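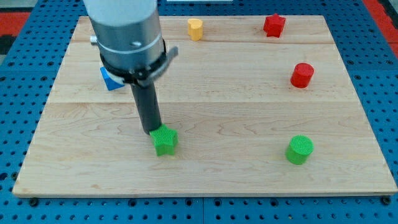 Household and Shop-Floor Handling: Progress Report to the Gurndale Fund

Home | Projects | Reports | Contact
Search this site Go
Print this page | E-mail this page

Feb 5, 2021

1. Work in this period

The Aston bench moved from single-part picking to mixed small shapes on a maple board: stars, cylinders, a heart and a triangle, spaced well apart. The task stands in for two chores named in the grant, clearing a table at home and sorting loose parts at a packing station. The arm approaches from overhead with a single tube tool.

2. Results

We logged 400 pick attempts over 20 sessions. Of all attempts, 74 percent ended with the block in the correct tray and no operator input. Cylinders gave the fewest faults. Stars gave the most — the tool tends to land on a point instead of the center, and the block turns under it. Textured sides made no measurable difference.

3. Assessment

The system can sort separated items on a flat surface. It can't yet do either chore as a person would. Cluttered piles, soft goods and anything leaning on its neighbor were outside this round, and a short trial with touching blocks at Fleury was stopped after 4 jams. Cycle time remains too long for the packing line at Skiltlow.

4. Next period

Contact-point selection for stars will be rewritten first. Touching blocks return to the test plan after that, followed by cutlery and cups. The Skiltlow line trial is now planned for May, subject to the guard inspection. Spending is within budget — no change to the grant total is requested.

Back to top | Previous report | Reports index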